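Sorting Table Returns to the Karkby Learning Room

The Karkby Learning Room will again offer its shape and color sorting table from December, following a review of the materials used in last year's early mathematics sessions. The table is open to children from the age of 3, who must be accompanied by an adult.

The review was led by Sheena MacLeish, Head of Family Programs, and drew on comments from 501 visiting families. Many asked for fewer pieces on the table at one time and for a firm surface that would not slide. Both requests have been adopted. Blocks are now set out in small groups on a wooden board, and the remainder are kept in drawers until they are needed.

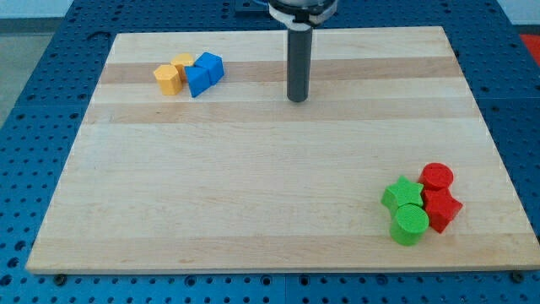 Plastic blocks in two groups on the wooden sorting board, Karkby Learning Room.

Several of the blocks are prisms, and children are invited to compare the outline of the top face from one piece to the next - six sides on one, five on another - before sorting by color. Staff have found that younger children prefer to begin with color, and the printed activity cards allow for either order. The cards were prepared by Jae-hoon Nam and are available at the front desk in English, Spanish and Portuguese.

Adults are asked to return all blocks to the drawers at the end of each visit and to report missing pieces to the desk. The room holds more than 648 blocks in total, and replacements can take several weeks to arrive.

School groups wishing to reserve the table should contact Lindalva Arruda in the Programs Office, extension 729.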